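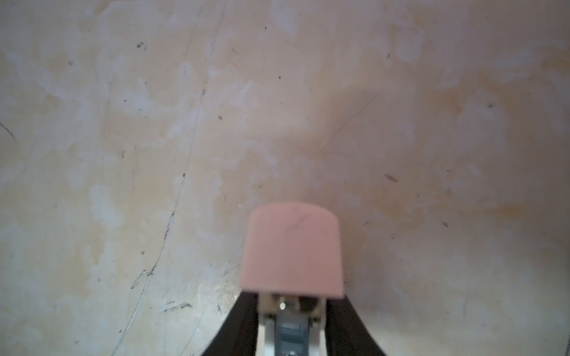
4.2 Kit under review

The Ustanum bench kit was bought as sold, no changes by us. It comes as two arms on a shared front rail, with an enclosure of perforated panels and a control package licensed from Judeo. Pirdale sells a near match, but without the wrist camera mounts, so we left it out of the main comparison (see Section 5).

Set-up took one person most of a Friday. The manual is thin on cable routing — two pages, one of them a parts list — and the calibration step failed twice before we found the firmware note on the Dong forum. After that, no trouble. 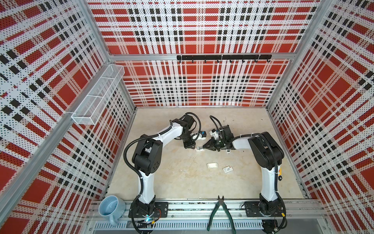

Figure 2. Both arms on the front rail with their grippers close together over the floor. Small items for handling lie near the middle.

We logged 629 attempts over 6 sessions. Each session opened with 20 warm-up moves which are not counted. Operators picked the order of objects themselves; not ideal, and we would fix the order next time.

Two points on the product itself. First, reach: the arms share the middle of the floor and little else, so hand-overs have to happen there, and path planning has to recieve both arm poses at once or it stalls. Second, support. Replies from Ustanum came within a day, mostly useful. Spare fingers are sold only in sets, price not listed.

Wrist views were kept at full rate, fixed view at half. Storage costs in Table 3.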